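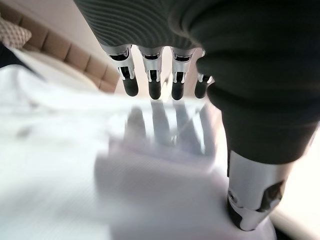 Laundry room news, everyone at Brendau please read

New machines are in. Finally! The two old Zonditz washers went out in March and the replacements are plumbed and running. Front loaders, same spot by the window. Dryers stay as they are for now, Wultard is still waiting on a part for the left one.

Hours - 8 in the morning to 10 at night. Please stick to it, the spin cycle goes right through the wall into the ground floor apartments.

Door code has changed to 3191. Old one is dead. Don't tape it up next to the door again.

Soap: use less then you think. These take a lot less water and a full cap foams up everywhere. Two spoons is plenty for a normal load.

Whites and darks, a few people asked. Cold wash for anything black, inside out, and whites on their own. Check pockets. Tissues especially.

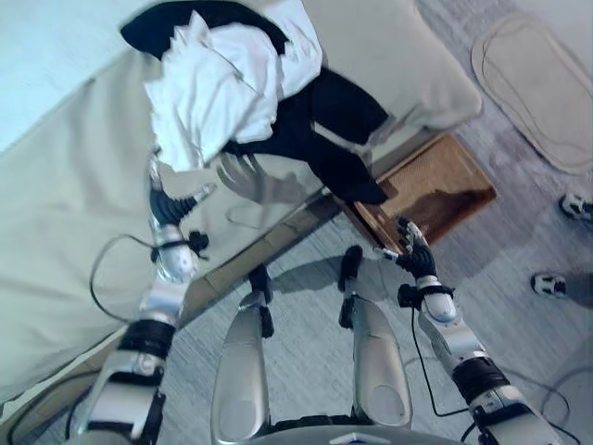 White shirt, black trousers. Two separate loads.

Ironing corner is back too, next to the folding table. Board is new, iron is the old one - it still spits on the steam setting so test it on a rag first. Unplug when your done.

Lost property is getting silly. Socks mostly, one bath mat, a good wool sweater. Basket is on the shelf above the sink, all of it goes to the Agudelo thrift store at the end of the month. Claim it or lose it.

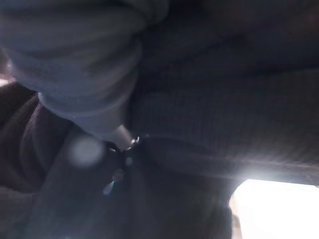 Gray fabric, bunched up. Shake things out before they go in the dryer.

Lint filters - clean them after every load, please, not every week. Bin is right there.

Anything broken, leave a note in the box by the stairs with the machine number on it.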